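软木板为什么扎不坏?

你家里多半有一块软木板。上面钉着去年的课程表、一张过期的优惠券,还有一把谁也说不清开哪扇门的钥匙。大人管它叫“留言板”,可惜很少有人真的去读上面的留言。

不过,这块板子本身比上面那些纸条有意思得多。你可以往它身上扎图钉,拔出来,再扎,再拔,它一声不吭,也不怎么记仇。换成你家的墙试试?(不要真的试。我小时候试过,后果是一个星期没有动画片。)

先从一块还没挂上墙的软木板说起。平放着的时候,它看上去就是一大块褐色的饼干,谁也想不到它从前长在树上。

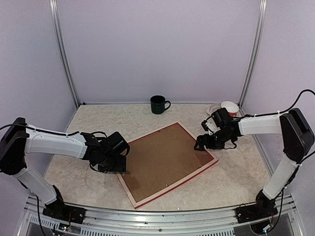

带边框的软木板,中间褐色的部分就是软木。后面有杯子、碗和盘子。

软木是从哪儿来的

软木来自一种叫栓皮栎的树,确切地说,来自它的树皮。栓皮栎大多长在地中海一带,那里夏天又热又干,有时还会起山火。别的树穿一件薄外套,栓皮栎穿的是一件厚棉袄。火烧过来,棉袄烤焦了,里面的树常常还活着。

人类看上了这件棉袄。工人用斧头小心地把树皮一大片一大片剥下来,树不用砍倒,剥完以后它会慢慢再长一件。慢到什么程度呢?差不多要九年。也就是说,你出生那年剥过皮的树,等你上三年级了才又轮到它。一棵树活到200岁也不稀奇,一辈子要被人脱很多次衣服,脾气算是相当好了。

扎不坏的秘密

拿放大镜看软木,也许只能看到一些深浅不一的小颗粒。真正的秘密要用显微镜才看得见:软木里全是极小的小房间,叫作“细胞”。房间里没有家具,装的几乎都是空气。

图钉扎进去的时候,小房间被挤到一边,挤扁了,可是没有垮。图钉一拔,里面的空气又把墙壁往回撑,洞口就缩小了。你可以想象一辆挤满人的公交车:硬塞进来一个胖叔叔,大家都吸一口气往旁边让;他一下车,大家又舒舒服服地站回去。

当然,软木板也会老。你要是总往同一个地方扎,那里迟早会变成一个松松的坑,连一张电影票都挂不住。所以请换着地方扎,给它一点喘气的时间。

它为什么要有边框

我们常见的软木板,多数是把软木打成碎粒,加上胶,再压成薄片做的。这种薄片的边角容易掉渣。你要是闲着没事用指甲抠过,就知道那些渣子会掉到哪儿:袜子里。

给它围一圈边框,边角就有了保护,板子也不那么容易弯,挂在墙上还显得很正经,好像这家人真的有计划似的。

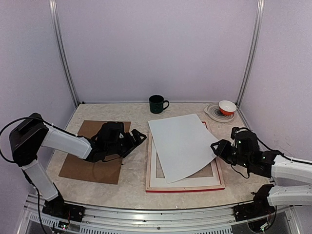 板子边框要平平地放在桌上,检查好了再挂。

我的邻居桑妈·贝勒哈吉女士在小学教手工课,她挂软木板的办法很简单,你可以照着做,但要请一位大人帮忙:

先把板子平放在桌上,用干布擦掉灰。
让大人量好高度。以你伸手够得着为准,别听个子高的人的意见。
挂好以后退后两步,歪着头看看,是板子歪了还是你歪了。
图钉放进有盖子的小盒,不许放在椅子上,开玩笑也不行。

在家试一试

找一个旧的软木瓶塞(向大人要,别自己去开瓶子)。把它放进一碗水里,它会浮着。用手指按到水底再松开,它马上又蹿上来,一副什么都没发生过的样子。这还是那些小房间的功劳:里面装满空气,所以软木比水轻得多,水又很难钻进去。

再用力捏一捏它,看它变扁了没有,然后放到一边去写作业。等你写完回来,看看它恢复成什么样了。如果它已经恢复原状,而你的作业还没写完,那就不能怪软木了。

几个词

栓皮栎:长软木的树。“栎”读作“力”。
细胞:组成生物的小单位。十七世纪有位科学家在显微镜下看软木薄片,觉得那些格子像小房间,就给它们起了这个名字。
图钉:比你想象的更爱躲在地毯里。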